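Brestora opens its Osham workshop for robot demonstration

Brestora, the computer refurbishment centre at Osham, held an open day on 23 October 2025 at which 79 visitors were shown its new robotic repair bench. The bench was designed with the engineering firm Janevski.
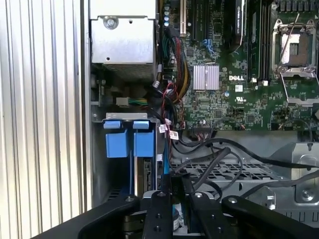 Funding for the bench was agreed in January, following a 14-month study of repair work at the centre. The study found that staff spent much of their day on a small number of repeated tasks. Desktop computers such as the Dell model used for the demonstration, with its empty processor socket and bundled power cables, make up nearly 62 per cent of the machines received.

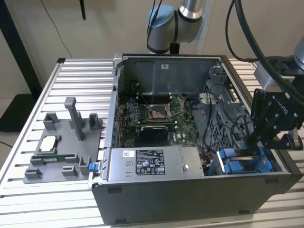
Tudlow College, which sent a party of students, said that it hoped to offer work placements at the centre, and asked that trainees be taught repair by hand as well.

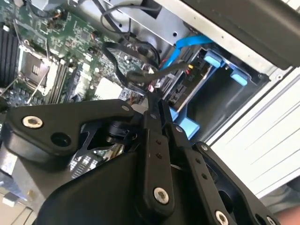
One visitor asked whether jobs would be lost, and was told by Brestora that all six bench technicians would keep their posts. Further visits may be arranged through the Osham office.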